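Shop > Travel & Wash Bags > Hanging Bags > Grivden Hanging Wash Bag

Grivden Hanging Wash Bag, Large
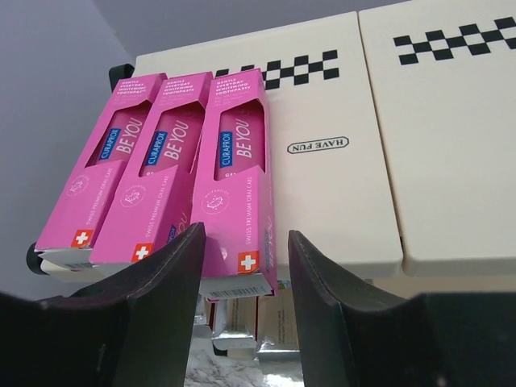
Words by the Drevano shop desk, product writer and keeper of the returns shelf

If you have ever stood in a tiny hotel bathroom with a wet face and one hand feeling around for your toothpaste, you already know why we keep coming back to the hanging wash bag. The Grivden has been in our shop since June, and it has become the one we pack ourselves, whether it's a long weekend at the lake or two weeks with the in-laws (where counter space is always spoken for!).

It opens out flat like a book and hangs from a swivel hook that fits over a towel rail, a shower rod or the back of most doors. Inside there are four pockets. The top one is mesh and takes toothbrushes, a comb and the little odds and ends. The two in the middle are deep enough for full-size tubes still in their cartons, so you can take a fresh one along without decanting anything. The bottom pocket is lined and zips all the way around, and that's where we put the shampoo, having learned our lesson with a good sweater.

The outer fabric is a tightly woven recycled polyester from the Rivadeneira mill, with a wipe-clean lining in pale gray. It shrugs off splashes nicely, though please don't think of it as waterproof – if you drop it in the tub, it will get wet. The zippers are chunky and easy to pull with soapy fingers. A few customers told us the hook on the older Griltard bag was too short for a thick rail, so we asked for a longer one here, and we're very happy with how it came out.

Packed weight will depend on you, of course, but the bag on its own weighs 300 grams, and we'd suggest keeping the contents to a couple of pounds so the hook hangs straight. When it's folded up, two snaps hold it closed and there's a carry handle on top, handy for campground shower blocks.

Details

Item number: 852
Empty weight: 300 g
Folded height: 88 mm at the thickest point, empty
Outer: recycled polyester
Lining: wipe-clean, pale gray
Colors: Moss, Ink, Brick
Hook: swivel, coated steel, folds away behind the top pocket

Care

Wipe the lining with warm water and a drop of dish soap and let it hang open overnight. You can machine wash it on cold once in a while, zippers closed, but keep it out of the dryer. The lining doesn't like high heat and will pucker.

Ordering

Moss is back on the shelf and ships the next working day. Brick is running low and we expect more in the spring. If you'd like initials on the handle, leave them in the notes box at checkout and allow an extra week. Toiletries are not included.

Page updated 12/24/25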